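Jastbridge Arm Group
Minutes of the gripper comparison meeting
28 February 2020, bench room, Stusdale

Present: Natalia Ochoa (chair), Shanthi Liyanage, Thibault Langlois, Bernadette Costello (minutes)
Apologies: Benedetta Orlandini

1. Last minutes
Agreed as they stand. Thibault has ordered the spare finger pads. Moving the latch board work to its own meeting in March was also agreed, so it was left alone today.

2. Where we are with the two-arm trials
Shanthi gave the update, and it was a really cheerful one! The Arai controller has now logged 698 runs on the two-arm setup, 143 of them with the new closing-speed settings. She likes how calm the arms look on the approach with the new settings, and Thibault agreed (he was the doubter last month, so this went down well). The old settings stay loaded on the second profile so we can switch back and compare on the same day.

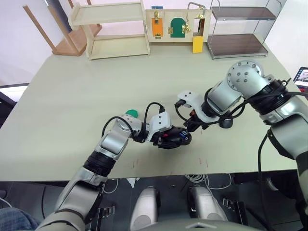

Natalia asked whether the meeting point in the middle of the table should stay where it is. Shanthi would like to try it a hand's width closer to the robot, where the elbows have more room to bend. Thibault wants one full set at the present spot first, so that we have something fair to compare against. Agreed: 34 more runs as is, then move it.

3. Finger shapes
Long talk on this one. Thibault is very taken with the long angular fingers and would happily use them for everything. Natalia pointed out that rounded things give them very little flat surface to press on, and that a small change in wrist angle shifts the contact a lot. The wrist cameras are a huge help with this, as from the head camera the fingertips are often hidden behind the wrist.

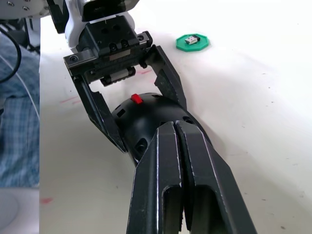

Wrist camera view: both grippers at the rounded black object, green base behind.

Bernadette asked for the wrist and head recordings to be saved under one run number from now on. Everyone in favor. Shanthi will change the naming script.

4. Gripper-to-gripper approach
Natalia has been reading through the logs for the facing approach, left gripper pointing right and right gripper pointing left. She finds it the most exciting part of the whole comparison and would like to spend more bench time on it. The question is how wide the receiving jaws should open before the arms close the gap. Wide is forgiving, but it costs time on every run. Thibault suggested three fixed openings, tested in mixed order.
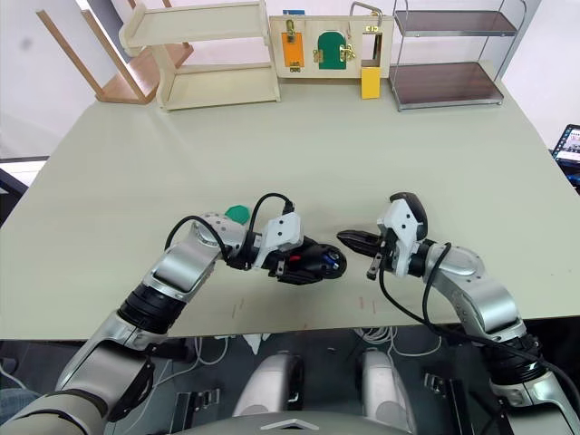

Head camera: right gripper open, facing the left one across a narrow gap.

Shanthi will write the three openings into the Arai profile. Cable loops at the elbows came up too. Thibault would like them tied a little shorter, Natalia would like them left alone until the set is done. Left alone for now.

5. Computer mice as test items
We all like the mice! They are smooth and curved, with no obvious place to grab, and they show up differences between finger shapes that the plain blocks never did. Shanthi proposed a fixed set of 20 runs with two mice on the table, same start positions for each finger shape.

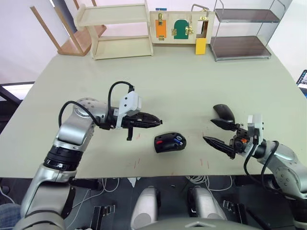 Two black mice on the table, one partly between the right gripper's fingers.

Bernadette asked if the start positions could be marked more clearly on the tabletop. Thibault will make a paper template.

6. Any other business
Benedetta sent word that the Nernham group would love to see the comparison and could bring their own fingers to try. Very welcome. Natalia will write to them.

Actions
Shanthi: naming script, three jaw openings in the Arai profile
Thibault: 34 runs at the present meeting point, paper template
Natalia: letter to Nernham, more bench time for item 4
Bernadette: run sheet for the 20 mouse runs

Next meeting in March, day to be set once Benedetta is back.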